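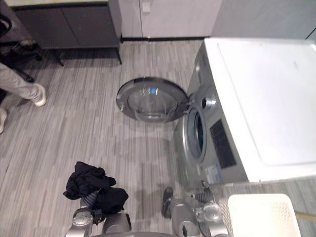

Laundry mornings are back at the Mwakalinga community rooms, and I went down on Saturday to see how it was going! Raymonde Ouellet runs the sign-up sheet and had me sorting darks before I'd even put my bag down. The front-loader has a silver front and a big round door that swings right out over the floor, so give it some space if you're coming past with an armful.

A load takes 45 minutes, and you can book up to 4 in a month. Bring your own soap — the shelf ran out of it twice last spring, and Raymonde is not keen on a third time.
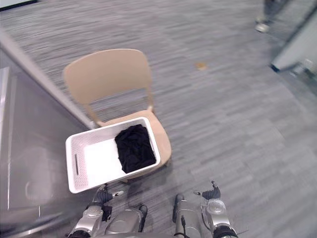
Baskets are there to borrow, and please put them back when you're done. Saodah Pasaribu told me neighbors ran 1,445 loads last year, which is a whole lot of socks (she does the bookkeeping, so I believe her). She'd like to see 1,953 this year.
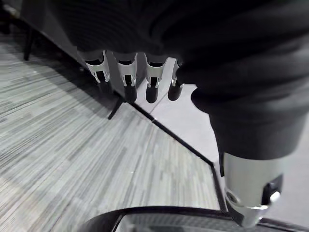 Signing up

Put your name on the sheet by the door, or catch Raymonde before noon on Saturday.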